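# Chapter 3
# The Stove Top

In the last chapter we looked at the sink and the places where water is used. Now we move to the stove. In most homes this is the place where the day begins, usually with a kettle, and it is also the place where a new cook makes the first mistakes.

The exercises in this chapter were first used in the evening course in Ukville, and later in the longer course in Claltham. The students there had 70 hours of kitchen practice, and 13 of them were given to the stove top alone. Some readers may find this too much. Our experience is that a person who knows the burners, the grates and the knobs well will learn the recipes in Part Two much faster.

Before you read further, go to your own kitchen and stand in front of the stove for a minute. Do not touch anything yet. Look at how many burners there are, which of them are small and which are large, and where the knobs are placed.
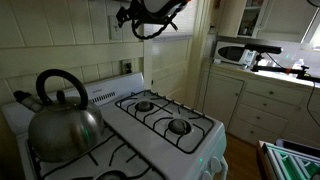 Many people leave the kettle on the same burner all day and all night. It is a comfortable habit, but then this burner is cleaned less often than the others. In this course we ask you to give the kettle a fixed place when it is not in use - a shelf, or a free corner of the counter - and to bring it to the stove only when you need it.

## Words you will need

**Burner cap.** The round cover that sits on the burner. The flame comes out around its edge. It must lie flat, otherwise the flame will be uneven.

**Grate.** The black metal support that holds the pot above the flame. On some stoves every burner has its own grate, on others one grate covers two burners or more. The short bars which point to the center are called prongs in this book.

**Well.** The lower part of the stove top around the burner, where spilled milk and soup collect.

**Backguard.** The raised part along the rear of some stoves. It protects the wall, and it is often forgotten in cleaning.
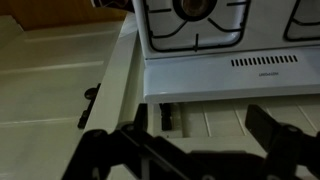
*Figure 3.2. Grate and burner cap on a white stove.*

Learn these words before you begin the first exercise. If your stove has other parts, for example a glass cover, write their names in your notebook also.

## Keeping a list on the wall

For the whole chapter you will keep a written list in the kitchen. Write it by hand, in columns, and tape it at the height of your eyes, away from the burners. Two sheets side by side are easier to read than one sheet with very small letters. Put the date in the first column, the part you cleaned or checked in the second, and leave the last one for remarks.

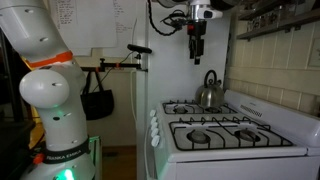

## Exercise 3.1: Lifting the grates

1. Check that all knobs are off and that the grates are cold.
2. Lift one grate with both hands and put it on an old towel.
3. Wipe the well with a damp cloth, from the outside toward the burner.
4. Put the grate back and press lightly on each corner. If it rocks, turn it and try again.
5. Write the work on your list.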